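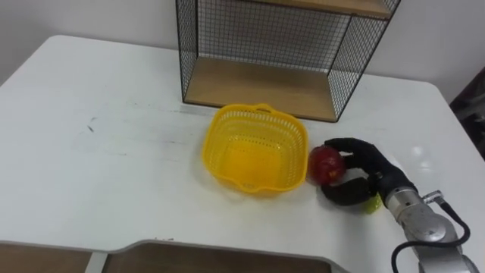 Six minutes to the call. She had the pitch open on one screen and the payroll on the other, and the payroll was winning.

Eleven eighty-two in the account. 1182. She'd read it so often it looked like a room number.

Murkier wanted women founders for their spring round. Twenty of them, short list, real money. Endale had turned her down in May, very nice email, lots of warmth, had she thought about bringing on a co-founder with "operating weight." A man, then. She'd typed four replies and sent none.

Phone. Her mother. Not now.

Phone again. The bank. Definitly not now. 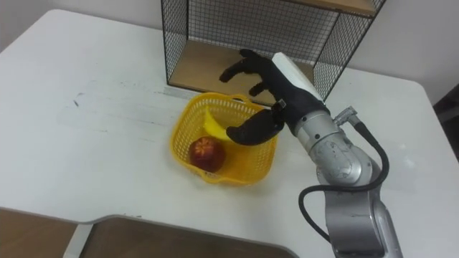 She practiced out loud. We move money for small importers. We charge less than the banks. Last month we moved 2000 payments and lost one, and we found it again by lunch. Good. Too fast. Again, slower.

What if they asked about kids? Giton had asked about kids. She'd said two, like it was a confession, and the guy wrote it down. Wrote it down!

Three minutes. Water. Hair, whatever. The blue jacket over the t-shirt with teh hole in it.

Her one employee messaged from Nosisow. Client wants to double their volume, is that ok?

Is that ok. She laughed, a bit too loud, and pasted it straight onto slide one, over the logo, crooked.

The screen blinked. Five faces. Two of them women, one eating a sandwich.

"Hi," she said. "Can I start with something that came in just now?"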